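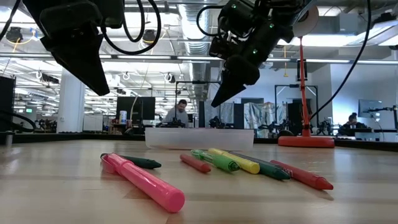 2020년 6월 7일. Vrabec 핑거와 Rornum 핑거 비교, 첫 기록.

업체 자료에는 끝이 가늘수록 얇은 물체에 유리하다고 되어 있는데, 나는 아직 못 믿겠다. 자료에 나온 시험은 전부 각진 블록을 집은 것이고, 블록은 굴러가지 않는다. 그래서 이번에는 마커와 크레용을 섞어서 쓰기로 했다. 전부 비슷한 방향으로 비스듬히 눕혀 놓았으니 접근 각도 문제는 일단 빠진다. 대신 굵기가 제각각이다. 앞쪽 분홍 마커는 몸통이 넓고, 바로 뒤 진녹색 크레용은 마커 뚜껑 쪽 밑으로 일부 들어가 있다. 이걸 마커를 안 건드리고 집어낼 수 있으면 그때 가서 다시 생각해 보겠다. 목표는 뒤쪽 반투명 통에 넣는 것까지.

에비하라 소타 씨는 Vrabec 쪽이 확실히 낫다고 한다. 근거를 물으니 지난번 로그 1,218회를 보여 줬다. 그런데 그 로그에는 재시도가 성공으로 들어가 있다. 두 번 헛집고 세 번째에 집은 것도 성공 한 건이다. 이런 숫자로는 비교가 안 된다. 재시도를 따로 세는 열을 추가해 달라고 Hajar에게 부탁했고, 기존 로그는 참고만 하기로.

Rornum 쪽은 Youssra가 돌린 2,303회가 있다. 재시도는 구분되어 있지만 컨트롤러 펌웨어가 중간에 한 번 바뀌었다. 언제 바뀌었는지 적은 사람이 없음. 앞으로 펌웨어 올리면 여기에 꼭 적을 것.

조건은 이렇게 맞춘다.
파지력 설정은 양쪽 동일. 업체 권장값은 쓰지 않음.
카메라는 고정 카메라 하나만. 손목 카메라 영상은 판정에 쓰지 않는다.
핑거당 1,000회. 중간에 결과가 좋아 보여도 끊지 않는다.
통 가장자리에 걸친 것은 실패.

조명도 걸린다. 천장 형광등 줄이 꽤 밝아서 분홍 마커 반투명 뚜껑 쪽에서 깊이값이 튀지 않을까 싶다. Jhosep은 필터로 잡힌다고 하는데 필터 켠 것과 끈 것을 나란히 본 적은 없다. 둘 다 저장해 두자고 했다. 용량이 걱정이면 Trarnia 서버로 옮기면 된다.

Hindum에서 제안한 고무 패드는 이번 비교에서 뺀다. 패드를 붙이면 핑거 모양을 보는 건지 마찰을 보는 건지 알 수 없다. Abena는 실제로 쓸 때는 어차피 패드를 붙일 텐데 의미가 있느냐고 했다. 맞는 말이긴 한데, 그건 9월에 따로 하자.

남은 일: 왼쪽 팔 케이블 고리가 크다. 손목을 끝까지 돌렸을 때 당기는지 빈손으로 먼저 확인. 영점은 양쪽 다 다시 잡기.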